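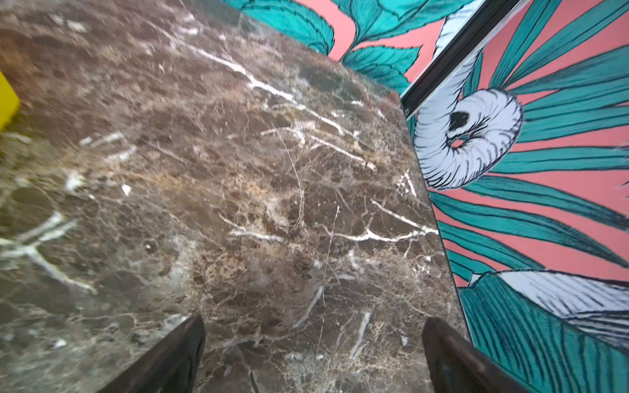
Section 2. Planning and Budgeting for a Wevoten Gripper Arm

2.1 Before you begin

This section is intended for the person responsible for the purchase. It should be completed before an order is placed with Fedeo or with a regional dealer. Installation is covered in Section 3 and must not be started until the planning sheet has been signed.

2.2 Survey the work surface

1. Measure the surface on which the arm will work, and note the material and finish. Polished stone, glass and glazed tile reflect light into the wrist camera and should be entered on the sheet as "glossy".
2. Look at the surface from the height of the wrist camera, with the room lights on and again with them off. Mark any place where glare hides the surface.
3. Record strong patterns on the surface and directly behind it, including veined stone, printed wallpaper and patterned cloth. Sites with both should order the extended calibration card.
4. Mark every open edge of the surface. The gripper fingers must be able to open fully on the working side of that edge.

Note: A patterned background does not rule out a site. It does add to set-up time, and the planner should allow for a second calibration visit.

Caution: Do not clamp the base to a stone slab. Use the floor stand (ordered separately). Clamp pressure can crack the stone, and such damage is not covered by the warranty.

2.3 Choose a package

Two packages are available. Prices were set on 18/08/2020 and do not include delivery.

Standard package: 1,697
Arm, two-finger gripper, wrist camera, power supply, one calibration card.

Extended package: 1,928
As above, with the floor stand, the extended calibration card and a spare pair of fingers.

Buyers who need the floor stand are advised to take the extended package. Parts ordered singly at a later date are charged at the full list price.

2.4 Prepare the budget

1. Enter the package price on line A of the planning sheet.
2. Enter delivery on line B. The Pemcombe depot will supply a written quotation on request.
3. Enter staff time on line C. Allow 40 hours for set-up and training in the first year – more if the operators have not used an arm before.
4. Enter lighting changes on line D. A matt shade or a blind is often enough where the surface is glossy.
5. Enter replacement fingers on line E. The tips wear faster on hard surfaces and should be inspected each June.
6. Add lines A to E and pass the sheet to the budget holder for signature.

Note: Grant-funded buyers should show lines A and C separately. Most funders treat equipment and staff time under different headings.

2.5 Check the order

The order form must carry the same site name as the planning sheet. Forms with differing names are returned unprocessed.

Questions about packages and prices should be sent to Hiwot Mersha, Sales Office. Questions about the site survey should be sent to Dagim Moges, Technical Office, with a copy of the completed sheet.

Keep the signed sheet with this manual. The installer will ask for it on arrival – see Section 3.1.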